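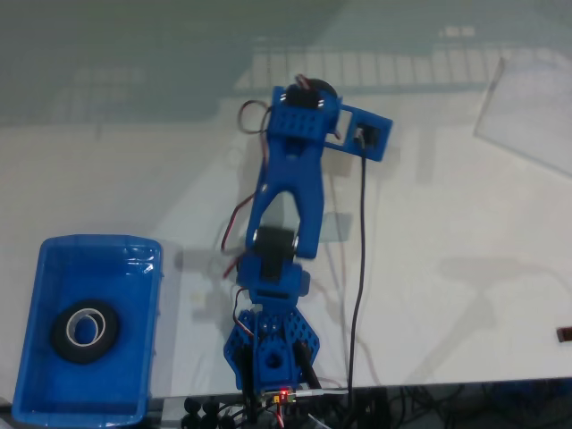 Shoulder servo again. The wrist one has been fine since October, but the shoulder loses its zero whenever the Uvura arm has stood unpowered overnight, and this morning it came up 2 degrees out. I left the controller on, red LED lit on the little board at the base, and went over the wiring first. The servo lead loops out to the left of the joint, and I have always suspected that loop of catching on the long link. No chafing found. The sensor or camera cable runs straight down the right side and stays clear of it.

Took the horn off, reseated it one spline over, trimmed the rest in software. Cycle counter read 1,934 before I started. Ran 220 more at half speed with the Fakura test routine, then 20 at full. Drift after that was below what I can measure with a steel rule.

To do: order a spare horn from Vasić, reprint the link with more infill, tape down the wrist lead. Base screws to be checked before it goes to Curkonitz.

Filed under: Bench diary, Arms
Reading time: 2 min

Comments

tapwrench: Are you using threadlock on the horn screw? Mine backed out twice.

mk_lathe: Same fault here. A new servo cured it, the spline was worn.

tapwrench: Worth a look then, thanks.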